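7.3 Setting up the thread tracker

The thread tracker in Ranska finds suture thread in the camera views and hands its path to the planner. It does this well once it has been told what thread looks like under your lights. Until then it will find thread in shadows, in instrument cables and, during one long afternoon at our end, in a hair on the lens.

Before you start: finish the camera calibration in 7.2. If you skipped it, the tracker will run anyway and give you wrong answers at full speed.

1. Open Perception > Thread and pick your camera pair. The wrist view goes in slot A, the fixed view in slot B. Swapping them produces no error message, only regret.

2. Set Thread Color to Dark. Auto is also offered. Auto is an optimist.

3. Set Minimum Strand Length to 24 pixels. Lower values pick up cut tails beside finished knots, and the planner will politely try to grasp them.

4. Turn on Mask Instruments for both slots. Slot A needs it more, as a jaw close to the lens can hide a good part of the thread.

5. Press Learn Background and leave the arms alone until the bar fills.

6. Step through a recorded run of at least 400 frames and check the overlay. Each strand should keep one color from end to end. A strand that changes color halfway has been split in two — raise Join Gap by 2 and replay.

7. Press Save Profile. The window will close happily without it.

Note: Loose loops lying on the tissue are reported as Slack and are left out of tension estimates. If a taut strand is marked Slack, check the jaw position coming from the arm before you blame the tracker. (Hajar Zaki wrote the tracker and asked for this note.)

CAUTION: Do not enable Auto Grasp while the overlay still flickers. The arm believes whatever it is told.

When slot A shows less thread than slot B, compare the raw views before changing any settings.

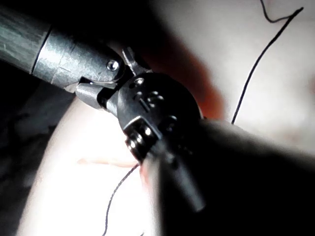
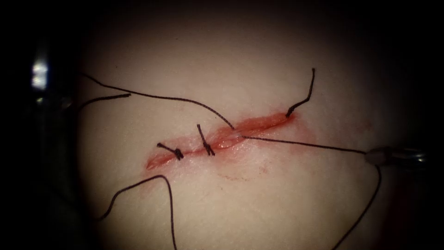
Figure 7-4. Raw views with the overlay off. Top: wrist view, slot A. Bottom: fixed view, slot B.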